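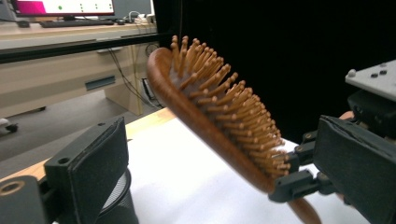
A paddle brush with wooden pins, each one finished with a small rounded tip.

My grandmother kept her brushes in the top drawer of the hall dresser, under the gloves, and on winter evenings she would sit me on the footstool and work through my hair until the kettle boiled. I was eight, I had hair to my waist, and I believed (because she had told me so, quite firmly) that a girl who skipped her hundred strokes would wake up with a head like a bird's nest. I have been thinking about that footstool a good deal since November, when I spent a long and very happy afternoon in the back room of a salon called Kano, talking with Kipchumba Waweru about the slow, unglamorous business of looking after long hair.

Kano sits halfway down Skukside, a street of narrow shops that slopes toward the water, between a shoe repair place and a bakery that closes at two. There are four chairs, a radio nobody can tune properly, and a waiting bench with a knitted cover on it that one of the regulars made. Waweru trained as a barber, worked for years over clippers and hot towels, and then found that more and more of the people coming through his door wanted to keep their hair and had no idea what to do with it.

"They come in whispering," he told me, pouring the tea. "Like they are confessing. They say, I only wash it twice a week, is that terrible? And I say, my dear, sit down, that is the best news I have had all day."

He now keeps 136 clients on what he calls the long list, which is a real list, in a real notebook, with a page for each person. He writes down how the ends looked, what the weather had been doing, whether they had been swimming. Some of those pages go back so far that the ink has changed color three times. One woman on the list has been growing her hair out since her last child started school, and he can tell you from the notebook exactly which summer she lost her nerve and asked for bangs.

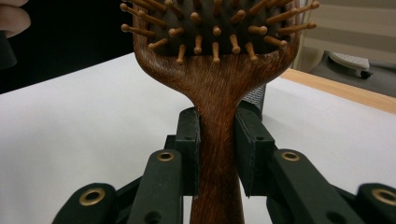
The first thing he teaches anybody is to start at the bottom, and I am a little ashamed to say that I had been doing it wrong for most of my adult life. You take the last few inches in your fist, you brush those until they are free, and only then do you move your hand up and take a few inches more. It takes patience, and it takes a brush you don't mind holding for a while. Waweru's advice on choosing one is to forget the packaging and look at the pins, and he likes the plain wooden sort you see here, pale pins with little round knobs on the ends, set in a dark cushion. Past that he doesn't much care what anyone buys. He has seen beautiful hair kept up with a comb from the drugstore, and he has seen some very sad hair belonging to people who owned a whole shelf of equipment.

He is just as relaxed about what goes on the hair afterward. The salon stocks one oil, made by a small firm called Pakerex, and he tells most people to use less of it than they think they need. Two drops, rubbed between the palms until they have nearly disappeared, and then smoothed over the ends and nowhere else. A bottle lasts him most of a year. I confessed that I had once used half a bottle of something in a single evening before a wedding, and he put his cup down and looked at me with such tenderness that I changed the subject.

We talked instead about sleep, where he thinks a lot of the damage gets done. A loose braid at bedtime, tied with something soft, will save you more grief than anything sold in a jar. He likes a silk or satin pillowcase if you can run to it, and an old scarf if you can't. His own mother wrapped her hair every night of her life in the same blue scarf, and he says he could pick out the smell of it anywhere – coconut, and a bit of woodsmoke.

The room got fuller as the afternoon wore on. A retired ferry pilot came in for his beard. Two sisters came in for trims and stayed to argue about whether rainwater is any better than the tap (the older one keeps a barrel, and has opinions). By five the windows had steamed over, and someone had gone out to catch the bakery's owner on her way home and come back with a paper bag of cardamom buns, and I found I had been handed a bun and a stranger's baby and was in no hurry to give back either.

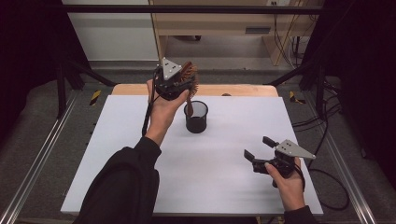
How often should long hair be trimmed?

Every three or four months suits most people, and half an inch is usually plenty. If your ends still feel smooth when you run them between your fingers, you can wait a little longer.

Waweru would add that you ought to ask for that half inch out loud, and show it with your finger and thumb, before anyone picks up the scissors. He has heard too many stories.

I walked back up the hill with my hair in a braid, his braid, far neater than any I have managed myself, and the last of the buns in my coat pocket. When I got home I called my sister and asked her what had become of Grandmother's footstool. She has it in her kitchen, with a fern on top. I'm driving over to get it next month, and she can keep the fern.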